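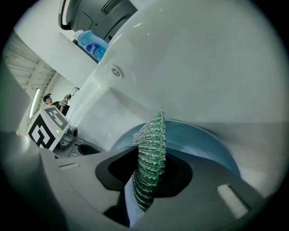

Thread on our capstone project, now that the demonstrations are in and the marking rubric has stopped moving. Four students, two semesters, one task: scrub a toilet bowl with a robot arm, learning from hand-held gripper demonstrations. Notes mostly for next year's group.

Team: Peiyu Mao on the gripper and fingers, Haoran Qiu on calibration, Rigoberto Cárdenas on training, me on data and the write-up. Supervisor is Kane Faulkner. The code base is called Gritodau. Don't ask, it was the name of the folder.

Why a toilet. The unit outline asks for a contact task on a curved surface. The two previous groups wiped a table and a whiteboard. A bowl has no flat section worth the name, the rim gets in the way of the wrist, and glazed porcelain is unkind to depth sensors. Kane signed it off in one meeting.

The porcelain is new and has never been plumbed. Building services asked for that in writing.

Hardware first. Everything in the demonstration set was recorded with hand-held grippers, fisheye lens looking out past the fingers. The arm carries the same finger geometry and the same lens. If those two differ by more than a few millimetres, the policy reaches short and you will spend a fortnight blaming the network. We did.

Tool choice. We tried a stiff brush, a sponge and a green scrubbing pad with silver metallic threads through it. The brush flicked. The sponge folded under load and hid its own contact patch. The pad holds its shape, tapers to a tip and stays visible below the rim. Pad it was.

One drawback: the metallic threads sparkle under fluorescent tubes. Rigoberto trained with brightness jitter and random highlights painted in. Without them the policy would hesitate whenever a glint moved. With them it mostly doesn't.

Calibration. Marker cube next to the bowl, left of the operator, bold black patterns on white. Haoran localises each recording session against the cube before any scrubbing starts. If the cube gets bumped, the session ends and you start a new one. No exceptions, including when you are hungry.

We did make an exception once, in January. It cost 100 demonstrations, all shifted sideways by the width of a thumb. Every trajectory looked perfectly reasonable on its own. They only looked wrong when plotted together.

Demonstration protocol, version 4. Start with the pad gripped and pointing up out of the fingers. Approach over the front of the rim. Touch the near wall. One sweep left to right, one sweep back, lift, retreat. Keep your elbow out of the way. Hold the final pose for one second so the segmentation script can find it.

Versions 1 to 3 said "scrub naturally". Four people scrub naturally in four different ways. Peiyu goes in circles. I apparently go up and down like I'm painting a fence. A policy trained on all of it averaged us into a slow wobble that touched nothing.

Data volume. We recorded 804 demonstrations and kept 600. Rejections in order of frequency: tracking lost near the rim, pad slipped in the fingers, operator forgot the final hold, someone walked through and the operator turned to talk to them.

Tracking loss deserves its own post. Up close, white porcelain fills most of the view and there is very little texture for the visual-inertial tracker to hold onto. The ledge and bolt cap help. The rest of the room helps more. The ceiling grid turned out to be the best feature in the building, so we raised the approach angle to keep it in view.

Corollary: do not clear the background. Bottles on the shelf, brackets on the wall, light fittings, leave them. An early attempt with white sheets hung around the bowl doubled the rejection rate. We also wanted some variety, so small items get shuffled between sessions while the cube and the bowl stay put.

Finger pads. Bare printed plastic let the scrubber rotate once it met the wall. We went through rubber, then sandpaper, then rubber with grooves. Grooved rubber is adequate. Peiyu has a drawer of failed prints labelled by date and she will show it to you if you express the slightest interest.

Training, briefly. Diffusion policy, wrist image and relative end-effector pose in, a short chunk of relative poses plus gripper width out. Nothing novel, and the report says so. The longest single recording is 3,629 frames. It contains a conversation about parking permits and is not in the training set.

Force. We don't measure it. The arm runs a compliant controller with a low cap and the policy never sees a force signal. This is the first thing the examiners will ask. The answer is that pad deformation in the image carries some of the information, and we can't say how much.

Evaluation. We put a grid of washable marker dots on the bowl, run the policy once from each of the fixed start poses, and score the dots removed. The near wall goes well. The far wall is acceptable. Under the rim is poor, for the simple reason that a human wrist turns there and our arm meets a joint limit. We report the three regions separately and recommend you do too.

Failure we haven't fixed: if the pad is gripped more than a finger width off centre, the policy carries on as though it weren't and drags the gripper housing along the porcelain. The sound is memorable. There is now foam on the housing.

Yutong Dai from the group downstairs asked whether the same data would transfer to a hand basin. We tried it with no retraining. It approached over the front, swept left to right with great confidence and cleaned the air above the plughole. So, no.

Things I would do differently. Fix the protocol before recording anything. Log the gripper firmware version with every session. Plot all trajectories in the cube frame at the end of each day. Order twice as many scrubbing pads, as the supplier changed the weave halfway through and we had to hoard the old ones.

Things I would keep. Short sessions, two operators swapping over, a paper sheet taped near the bench for anything odd. The paper sheet caught more faults than the dashboard did.

For whoever takes over: the recordings are on the lab drive under Gritodau, split by session, with the rejected ones kept and tagged by cause. Cube dimensions are in the readme. Measure it yourself anyway. The readme was wrong until April 20, 2024 and Haoran would like it known that he found the error.

Report goes in next week. Questions about the tracker to Haoran, questions about fingers to Peiyu. I can answer anything about file naming.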